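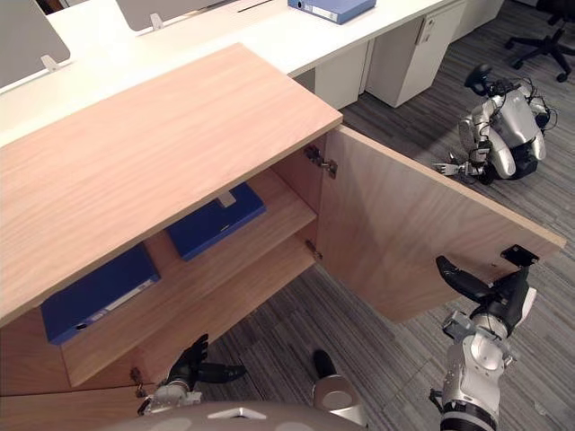 The cabinet in the back office, right-hand door open, with the two blue binders on the shelf.

Marina Liapis had the key on a loop of string around her wrist. She had worn it there since Tuesday, when Kasten left, and it had made a red line on her skin.

"There should be more than two," Stelios said.

"There were 39. The rest went to Malham with the auditors."

"Why not these?"

She didn't know. The list from Malham had every binder on it by number, and somebody had gone down the page with a green pen and put a tick beside each one. Numbers 6 and 40 weren't on the list at all. Those were the two that had been left behind, lying flat with a gap between them.

Stelios sat on the radiator, which had been off all January, and ate the second half of his sandwich. He had come over from the Etow office to help carry boxes. The boxes had gone an hour before he got there.

Marina took out the nearer binder and opened it on top of the cabinet. It held delivery notes for paint, most of them signed by Ottmar Kasten in the small upright hand she had been reading for eleven years. Tsoukalas had sent 400 cans in the spring. Tsoukalas had sent 400 cans again in the fall. She turned the pages and the amounts stayed the same.

"We never had room for 400 cans," she said.

"Maybe they went straight to the sites."

"Maybe."

She closed it and took out the other one. She expected more delivery notes, but it was letters, all to the same woman, Loukia Karamanlidis, at an address in Tamum. They were carbon copies. Kasten had typed them, three-hole punched them and filed them by date, the way he filed everything. The first one asked whether the roof had been fixed. The second said he was glad it had been, and that he would send paint for the shutters.

Marina read four of them standing up. Then she pulled the chair over.

"Is it bad?" Stelios asked.

"She has a school. Or she had one. He was sending her the paint."

"All of it?"

"I don't know. A lot of it."

Stelios folded his sandwich paper into a square and put it in his pocket. Out in the hall the phone rang and Galanis picked it up. They could hear him saying yes, yes, the whole lot, they took it this morning.

"He'll come in here," Stelios said.

Marina put the letters back on the shelf where they had been. She picked up the delivery notes and held them against her coat. They weighed very little. She thought of Kasten saying good night to her every evening at twenty past five, and of his bicycle clips on the desk.

"What do I tell him?" Stelios said.

"Tell him I've gone to lunch."

She laid the second binder down beside the first, shut the door and turned the key. Then she put on her gloves and went down the stairs to find out when the bus left for Tamum.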